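Support log: Brukmont trip planner, offline maps and elevation on the Strazds valley walk

Opened in May, 9:30 a.m.

Hi all! First off, I love this app and I've planned 3 village-to-village walks with it already. My trouble is with the Strazds route, the one that starts by the chapel and climbs to the old mill. When I download it for offline use, the map stops at the Flilberg pass and everything beyond is gray. The high point also shows as 0 feet, when the guide gives it as 2,020 (what a climb that's going to be!).

Phone has plenty of space. App is up to date.

Tried so far:
– Deleted the route and downloaded it again. Same gray.
– Switched from hotel Wi-Fi to mobile data. Same.
– Opened the Remis lake loop. Perfect, every footpath there!

Reply from support, 11:00 a.m.

Thanks for such a clear report, and what a great walk to pick! Strazds crosses two map regions, and the download only picks up the first. Please go to Saved Regions, add "Flilberg East", wait 5 minutes, then reopen the route.

Update, 2:15 p.m.

It worked! The whole path is there now, right up to the mill, and even the picnic spot by the spring – so happy.

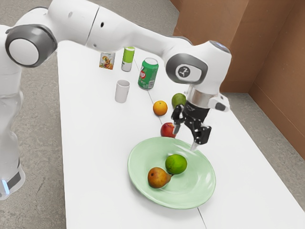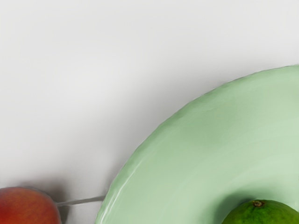
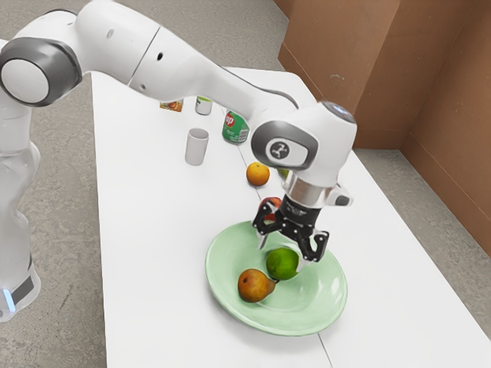

The elevation still says 0, though. I can live with that for the walk itself, but the time estimate must be using it, as it gives me 30 minutes to the top. I'd love to do it that fast!

Support, 4:40 p.m.

Elevation bug confirmed and passed to the map team. Ticket stays open.

Recent tickets
Remis ferry times missing in list view
Can't share a saved route by email
Brukmont planner shows miles and kilometers together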